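Search this site Go

Meet the Skirnon hand kit

Skirnon is a kit from Bitton for children who want to know how robots hold things. It has 41 parts, and you need an adult for the small screws. The hand has two black fingers. You hold the tool yourself, and the fingers do the gripping. 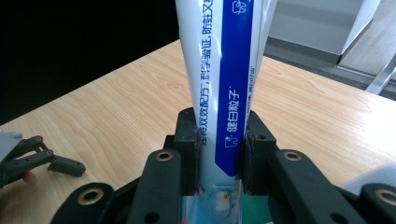
Soft things are a good first test. If you squeeze a tube too hard, the paste wants to come out! So close the fingers slowly, and stop when the tube does not slip.

A mug is a different problem. It is hard, it can break, and it has a handle on one side. Before you go near it, open the fingers and look where the handle is.

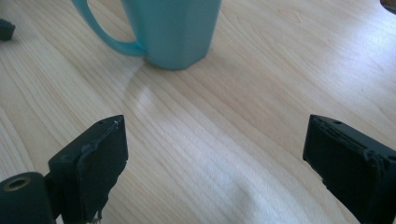 Fingers open, and the turquoise mug is still farther away on the table.

We like this kit, but the book inside is too short. Ask for the longer one, it has 25 games.

Contact Belden Kids Pages | Back to top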